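1/22/23

Equipment money, second attempt at a list

Right, so the spreadsheet came back from Ute Tiedemann with more yellow cells than white ones, and I'm writing this down before I forget what we agreed on the phone. The short version is that we have 4000 for the whole of the kitchen bench until May, and my first list came to nearly double that. I knew it would. I put everything on it in the hope that she'd be in a good mood (she was, she just can also add up).

What's staying on, no argument: spare fingertips. We go through them at a daft rate and every time we run out we lose a morning to Kevser Kurtuluş cutting new pads by hand from the offcuts drawer. She's very good at it but she has other things to do! Sarkar do them in bags and the price drops quite a bit at 70, so I've put down one bag of 70 and we'll see if that gets us to the summer. If somebody finds them cheaper, tell me before Thursday's order window... no, scrap that, they've moved the order window again. Tell me whenever.

Also staying: one spare gripper cable, the long one. I did try to get away with the short one plus an extension and Kevser gave me a look. Fine. Long one.

Now the thing I really wanted, the second arm. Vulton quoted us for a refurbished one with a 60-day return and it's a good price, I still think it's a good price, but it would eat the lot and leave us with two arms and nothing to hold them down with. Ute's suggestion is to push it to the next round and put in for it as a separate line with its own justification. I grumbled, then I went and looked at how many hours the one arm sits idle while we faff with resetting the table, and I've stopped grumbling. It's a lot of hours. So the plan is to spend on making resets quicker and ask for the arm afterwards with some decent numbers behind us.

Which brings me to trays. Gumudo make a shallow fitted tray where you drop each thing in its own recess and carry the whole set over in one go. We'd want 2, one for the table and one being loaded. I've asked for a sample in the small size. If the cups rattle about in it I'll ask Kevser whether we can line it ourselves.

Lighting I've left alone. The panel Skimetti sell is lovely and I'd have it in my own kitchen, but what we've got is good enough. 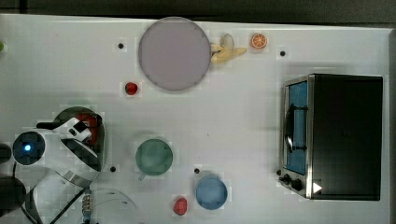

The props budget is the bit I always forget, and it's the bit that gets picked at, because "toy fruit" looks silly on a form next to an arm. So I'm going to write it up properly this time as task objects, with a line each. Looking at the table as it's set now I'd keep the two cups as they are, the green and the blue are easy to tell apart from overhead and that's all I ask of them. The strawberries I'd like more of, they're small and they wander. The peeled banana and the orange slice can stay. What I would change is the plate, or at least get a second one in a stronger colour, since that pale mauve is awfully close to the white of the table and I'd sooner have something with a bit of punch to it. The dark pan is much better in that respect. And the toaster oven takes up a good chunk of the right side, so before we pay for any more bulky things I want to know where they'd go!

Cable tidying goes on the list too, cheap clips, a box of them. The black cables down at the lower left have been on my nerves for weeks and I'm not paying for a new long one just to let it join the heap.

To do:
- ask Gumudo about delivery on the trays
- rewrite the props section, proper names for everything
- log reset times for each run (a biro and the back of the run sheet will do)
- send Ute the new total, then leave her in peace

Still unsure about a spare pan. Leaving the cell blank for now.

Comments

Kevser: Agree on the plate. Can it be dark blue or something? Also please, please get the clips with the screw hole, the sticky ones fall off.

Ute T.: New total received, thank you. Put the fingertips and the cable on the same order so we only pay carriage once. I'll need the Vulton quote as a PDF for the next round, the forwarded email won't do.

Kevser: I can start the reset times tomorrow if someone prints more run sheets.

Bench notebook, shared copy. Questions to whoever wrote the entry. © the bench group. Back to top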